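Triltik Table Kit: a two-arm recording bench for everyday objects
November 29, 2020 | By Brock Pelletier
2 min read

If you're teaching a system to handle kitchen things, you need examples, and plenty of them! The Triltik kit gives you a pair of arms, a long papered table and a taped grid, so you can shuffle the layout between takes and still write down where everything started (square by square, nice and simple). 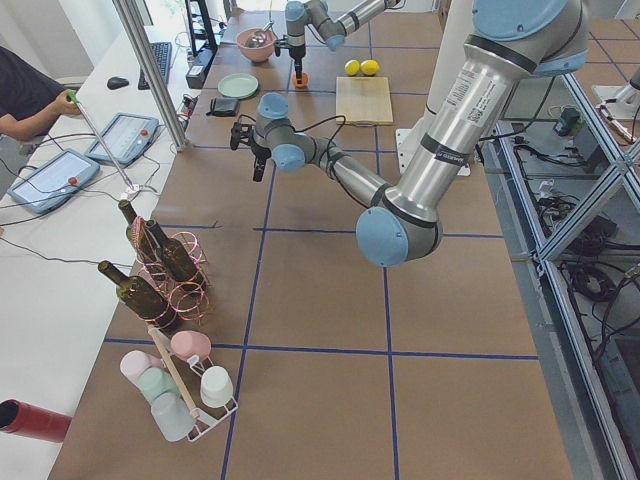 Each take is saved with joint positions, gripper opening and a plain-English label. Roy Tunstall's group at Hartley has been using it since August and they've kept 400 takes so far, with the failed ones tagged separately – those are well worth having too.

Plates are my favourite. A thin rim asks for a careful approach from the side, and a slightly different angle each time makes for a much richer set.
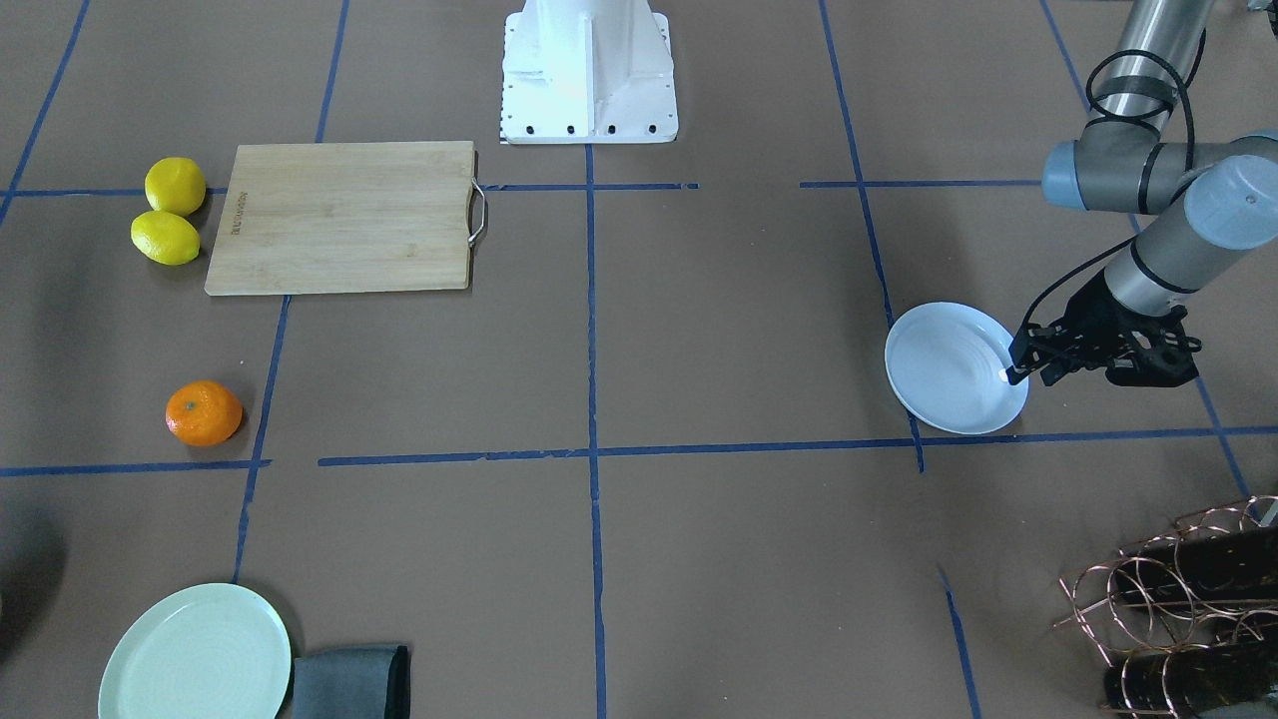
Swap the fruit, turn the board, move the rack to another square and go again. Takes export straight to Prosetti or as plain files, and replacement paper and tape come in the Kedent refill pack, part 501.

3 comments | 9 shares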